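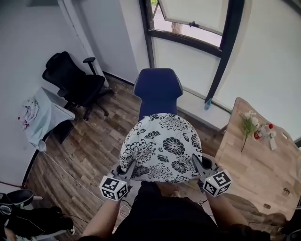 Chrysanthemum print cushion and the navy chair

Soft Pastel & Dry Media > Materials > Plendura fixative, "no darkening"?

ksengar
Has anyone here used Plendura on a finished painting and compared it with an unsprayed one? The Stesham shop has a big display up and the label says no darkening, no loss of tooth, frame without glass. I've heard the first two from every can I ever bought. The third is new to me and I don't believe it. A can costs more than a good sheet of sanded paper, so I'd like to hear from people who paid for it themselves.

hermine_r
I paid for it. Two cans. On mid-tones I couldn't see any change. On my lightest lights (Strebel whites and a pale lemon) there was a drop, small, but I saw it right away and so did my sister. I went back in over the top with the same sticks and they took fine.

ksengar
So "no darkening" means darkening that you fix by painting it again.

hermine_r
Well, yes. But it was less than with the stuff I used before, and I don't want to be unfair to it.

dustymiller7
I was at the demo at the Gevolach art center on Saturday. The rep sprayed half of a landscape and passed it around the room and you really could not tell which half. I was impressed! I went in thinking it was hype.

beat_m
What paper? What pigment? How heavy a coat?

dustymiller7
Sanded, I think. It was mostly blues and greens. Light coats, he kept the can moving.

beat_m
Then I'd expect to see nothing. Dark and middle blues on a gritty surface with a thin mist over them will look the same under almost any fixative. Ask him to do a snow scene on smooth paper. The trouble is in the whites, where the binder fills the gaps between the particles and the light stops scattering the way it did. It's the same thing that makes a chalky stone look darker when it gets varnished. A company can make that smaller by putting less resin in the can, and then the painting is held less well. I have yet to see anyone get both.

dustymiller7
He did rub it with his thumb afterward and his thumb was clean.

beat_m
He rubbed which half?

dustymiller7
The sprayed one. I see what you're getting at. He didn't rub the other.

thad_riedl
I'll stick up for it a little. I do street fairs and I move framed work in and out of a van all season. With Plendura I get less dust down in the mat than I used to. I couldn't care less whether the whites drop a hair, the customer never saw them before. For that job it's worth the money to me.

ksengar
Fair enough, and that's a claim I can believe. Are you framing without glass?

thad_riedl
No. Good grief, no.

ksengar
Does anybody?

stoeckli_d
I tried it on one piece, a small still life, hung in my own hallway. It looked great with no reflections and I was ready to come on here and tell you all you were wrong. Then my nephew went by with a backpack. There is now a gray smear through the pears. I wrote to the company and they told me the painting should have had more coats. The number they gave me was 10. At that point I might as well have used acrylic.

hermine_r
Oh no, Damian. The pears from the spring show?

stoeckli_d
Those pears.

beat_m
More coats would have dropped the lights further, so the two promises on the label belong to two different paintings, one with hardly any on it and one with a lot.

dustymiller7
The leaflet says it was tested to 1,000 rubs though. That has to mean something.

ksengar
Rubs with what? A cotton ball with no weight on it, or a sleeve? I asked at the shop and they had the same leaflet you have. It doesn't say what paper either. If the test was any good I'd expect them to be glad to describe it.

thad_riedl
You could do it at home. Cut a sheet into strips, spray some, leave the rest, and put the same sticks on all of them.

ksengar
I mean to. What I have planned: Strebel white, a pale yellow, a mid gray and a dark blue, on smooth paper and on 200 grit, with no spray, a light coat and a heavy coat. Masking tape down the middle of each strip so half stays bare. I'll look at them in daylight by the window, and I'll have somebody else shuffle them so I'm not grading what I already think.

beat_m
Add a strip with whatever cheap workable fixative you have in the cupboard. If it comes out level with the Plendura, that's the result I'd most like to know.

hermine_r
I can send you what's left in my second can if you want, so you don't have to buy one. And please spray outdoors. I did mine in the laundry room with the window open and I had a headache all evening.

ksengar
Thank you, I'll take you up on that, PM sent. I'll use the carport.

dustymiller7
I still think it looked good on Saturday. I bought one. I'll try it on a white before I try it on anything I like.

stoeckli_d
Keep it away from backpacks.

ksengar
Strips are cut and taped. Can hasn't come yet. I'll leave one set in the window through April so we can see if the sprayed halves yellow, and post the first comparison when the heavy coats have had a week to sit.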